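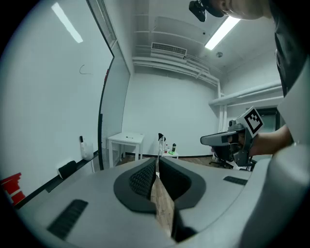

Ticket 351: Absentee ballot status page shows "not received" for returned ballots
Opened by: Tomoyo Yagi, Lendale town clerk's office
Assigned to: Sota Fukuda, Garkley support
Priority: High
Status: Closed

Tomoyo Yagi, 8:40 am
Voters in Lendale are calling to say the ballot lookup page lists their absentee ballot as "not received." We have the envelopes. They were logged at the counter and the signatures were checked. In our own screen they show as accepted. The public page is the one that's wrong. We have had 15 calls since opening and two people came in person. One of them accused us of throwing out ballots from his side of town, so I would like this fixed before it ends up on the radio.

Sota Fukuda, 8:58 am
Thanks for reporting this. Please send the batch numbers for a few of the affected ballots and tell me which precincts they came from. Also, has anything changed in your setup since last week?

Tomoyo Yagi, 9:20 am
Batches 13 and 14. All the ones I looked up are from the Dadar Road precinct. Nothing changed here that I know of. The county redrew the line between Dadar Road and Van der Merwe Park in the summer, but we loaded that file in September and the sample ballots printed correctly.

Sota Fukuda, 10:05 am
I can see both batches on the office side. Batch 14 reached the public page at 9:30, so it was only slow. Batch 13 was sent and rejected. The error is "precinct code not found." It has 80 envelopes in it and the whole batch was held back, including ones that had no problem.

Please do not rescan the envelopes. That would create a second receipt record for each voter and we would have to remove those by hand.

Tomoyo Yagi, 10:12 am
We won't rescan. Are the ballots themselves affected? That is what people are asking me and I need to give them a straight answer.

Sota Fukuda, 10:19 am
No. The status page reads a copy of the receipt log. It has no connection to the tabulator. A voter whose page says "not received" will still have the ballot counted if your office screen says accepted.

Sota Fukuda, 11:47 am
Found it. The public page still had the old precinct table. Your September file updated the office system, but the copy job for the public side failed that night and did not send an alert. Any batch with a voter in the redrawn area would have been rejected.

Steps taken:
1. Loaded the new precinct table to the public page.
2. Released batch 13 from the hold queue.
3. Compared the office count and the public count for batch 13. They match.
4. Turned on email alerts for failed copy jobs, sent to you and to us.

Please check a few names from your call list.

Tomoyo Yagi, 12:30 pm
Checked everyone who called. All show "received and accepted" now. I called back the man who came in and he looked it up while we were on the phone. He still wants a letter. Can you send me something in writing about the cause that I can attach?

Sota Fukuda, 1:15 pm
Letter attached, one page. I'll keep the ticket open until tonight's batch goes through.

Sota Fukuda, 9:10 pm
Tonight's batch posted with no errors. Closing.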